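3. Household survey of allergen labels

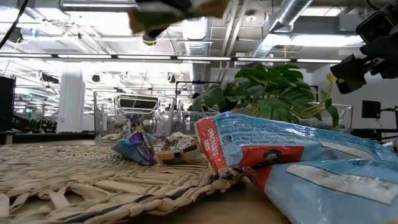
3.1 Participants and procedure

The households were recruited in Lurndale by letter. In total 354 households returned the form, and of these 2 were removed because the adult who shops for food had not signed the consent. Each participant was asked to keep the outer packets of all sweet biscuits, cereal bars and dried fruit eaten at home during January, and to write for each packet whether they had looked for the allergen statement before buying it.

The forms were coded separately by C. Besson and J. Caron. When the two coders did not agree, the case was discussed with B. Lacroix until one code was chosen. We followed the coding scheme of Hinrichs, with one change: statements of the type "contains" and statements of the type "may contain" were kept in different classes.

3.2 Position of the statement

On many packets the allergen statement is placed close to the seal, next to the address of the distributor, and in small dark print (Figure 2). Figure 2. Snack bags on a table; the words "CONTAINS COCONUT" stand beside the red band with the flavour name.

Participants reported some 1380 packets. The older shoppers wrote more often that they knew the product already and therefore did not read it again. This answer was also frequent in the earlier work of Zepeda and Royer, but their question was worded differently and we do not compare the results directly.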